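List index | Threads | Previous in thread | Next in thread | Search | Subscribe | Log in

Re: [benches] Repeating grain on the Ponden tops, is it real wood?
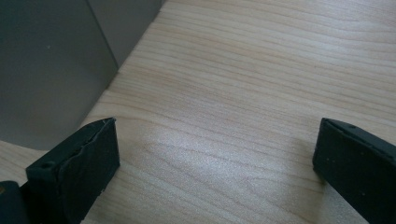
Attached: pale top, straight grain running into the wider curves.

Late Friday reply, sorry. I have had the quoted message sitting open most of the week and I keep disagreeing with a different part of it.

> I have been over my Ponden top with a flashlight and I am now sure
> it is solid. The grain goes from tight straight lines into big
> pointed arches, the way a real flat-sawn board does, and there is a
> sparkle in the finish that you don't get from a printed sheet. I
> even have a little reddish fleck in the middle of the pattern. Who
> would bother to print a flaw? The seller's page says "natural
> surface" and at that price I think we can take them at their word.
> I plan to sand out the shiny patch and oil the whole thing in
> December. Anyone want to talk me out of it?

Yes, I would like to talk you out of it, at least until you have looked at an edge.

Start with the arches. I agree they look like what you get from a board sawn that way. So does any decent picture of such a board. My attachment shows straight lines at the top and right and long pointed curves lower down, and I would not bet lunch on what it is from that alone. The pattern tells you what the maker wanted you to see. If you could find the same arch twice on one top, that would settle it in my favor, but failing to find it settles nothing for you. A print can easily be longer than a bench.

Same with the fleck. There is a tiny reddish-brown one in mine too, over toward the right-hand reflection. People who make patterned surfaces know perfectly well that buyers look for flaws. I had a Clular shelf years ago with a very convincing knot in it, and then I bought the second shelf and it had the same knot in the same place.

The sparkle I can't explain and I don't think you can either. Mine has it, a fine grainy glitter where the light lands. I have seen that on real wood with a clear coat and I have seen it on coated board. It could be the coating, it could be what is under the coating. What I don't accept is that it only happens on the real thing.

Now the shiny patch. Before you sand anything, move the lamp. I have a soft bluish-white glow in the low middle of my attachment, brightest at its center and with no edge you could put a pencil on, and another pale one up in the right corner. Those are reflections. Past the corner one the surface goes a bit duller and browner, and if I were in a worrying mood I would call that wear. I put it down to less light. If your patch moves when the lamp moves, you would be sanding a perfectly good finish to remove a light bulb.

As for "natural surface," ask them natural what. I wrote to the seller twice about this. The first answer repeated the web page to me. The second said the top was "a quality wood product," and so is a cereal box if you are generous. I asked for the thickness of the top layer and have heard nothing. The Zamani people at least print a construction drawing in their leaflet, small as it is.

What I would do, in this order:

1. Get the top off the frame and look at the underside and at a cut edge. A screw hole will do.
2. See whether the grain on the face carries on down the end. If it stops dead at the corner, you have your answer.
3. Leave the sandpaper in the drawer until then. That goes for the oil too.

On the oil: somebody recommended Clundeo in thread 1474 and then 9 people agreed with them, and as far as I can tell not one of the 9 said what they had put it on. I read all of it. There is a post in 232 that is more useful, where the writer tried a finish on the back of an offcut first and reported that it just sat there and went sticky. That is the kind of report I trust.

I may be wrong about your top. Mine came in a different year and they could have changed supplier. If the underside shows me the same board all the way through, I will say so on the list and you can oil away. But I want to see the edge first, and please take the picture in daylight without the lamp.

Also, could whoever keeps replying to the digest change the subject line? Half of this thread is filed under vise jaws.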